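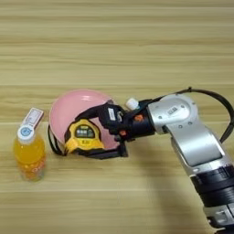
4. Preparing the mixed-item table

Reading time: 5 minutes

This section is for the persons who work beside the arm in the returns room at Inditz. The connection of power and the installation of the Ballar control program are explained in section 3. Please do not begin here if section 3 is not finished and signed.

Before the arm came, each of us took the returned small goods out of the box, looked at them, and put them on a plate for the checking desk. Now the arm does the lifting and we do the laying out and the checking. The work is lighter for the wrists, but it asks more attention at the start of the shift.

4.1 Laying out the table

1. Wipe the table and let it dry. Remove pens, cups and paper.

2. Stand on the side opposite to the arm. The arm comes from the right, so the left side is the side for people.

3. Put the plate near the middle of the table. It must lie flat.

4. Put bottles to the left of the plate, standing upright, with the cap closed firmly.

5. Lay small things such as tubes, tape measures and little boxes with some bare table between them. If two things touch each other, the gripper may take both.

Note: The items for the morning trial are kept in the Kelemen drawer: a bottle of orange drink, a yellow tape measure with its strap, a green tube and a small box. Use always the same ones. When we changed the items every day, we could not know if a fault came from the arm or from the item.
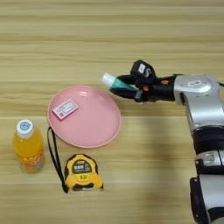
6. Choose "Trial" on the screen and set the speed to 60 per cent. Do not use full speed in the first run of the day, also when you are late.

7. Press the green button one time and take your hands back behind the edge of the table.

CAUTION: Keep your fingers out of the gripper even when it is open and not moving. A stopped arm can be only waiting for the next command. If you must touch an item, press Pause first and wait for the word "Held".

4.2 Items with straps, cords and tags

These items give us the most trouble. The arm takes the body of the thing quite well, but it does not take care of what hangs from it. A strap can lie over the plate or reach to a neighbour item and pull it.

1. Before the run, look where the strap lies. Straighten it by hand if it goes under another item.

2. During the lift, watch the loose end and not the gripper. New colleagues always watch the gripper.

3. If the strap or the tag leans on a bottle, press Pause. Free it by hand after "Held" appears, then press Continue.

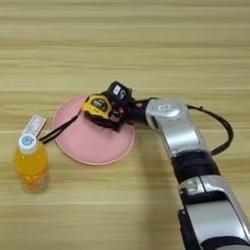 4. Write the stop in the log with code 11 (hanging part). Please write it also when nothing fell. In November we had many such stops without any code, and the programmer could not see that there was a problem.

Note: Nobody will be asked why he or she pressed Pause. Rozália Szilágyi, our shift leader, has agreed this with the office, and the number of pauses is not used in the personal evaluation.

4.3 Grip height

The grip height is set in the Ballar menu under "Tool". For thick items, for example a tape measure, the value is 91. For tubes it is lower and is written on the card at the screen.

1. Select the type of item.

2. Let the arm close on the item once and lift it only a little.

3. Look if the item stays straight between the fingers. A small tilt is allowed. If it turns, lower the item, open the gripper and begin again from step 1. 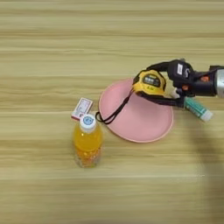
4. Save the value with your own initials. Do not save with the initials of the previous shift.

CAUTION: Do not put an item into the gripper from your hand. Put it on the table and let the arm take it.

4.4 Changing persons during the shift

We change at the table every hour. The person who leaves tells the next one which items made difficulty, and stays until one full run is finished. The person who is free goes to the checking desk, where the work with the eyes is still fully ours.

Hüsnü Sezer, returns room
Revised Jan 25, 2022

Comments

Danuta: In 4.1 step 6, must I set the speed again after the lunch break, or does it remember?

H. Sezer: It remembers, but please look at the screen before you start.

night shift: the card at the screen is hard to read now, can we have a new one printed bigger

Pál: Thank you for the part about the log. I was not writing the stops when I solved them myself. Will do it.

Related sections
3. Power and control program
5. Cleaning the gripper fingers
6. Log codes, full list
Clultirley scanner: quick start for the checking desk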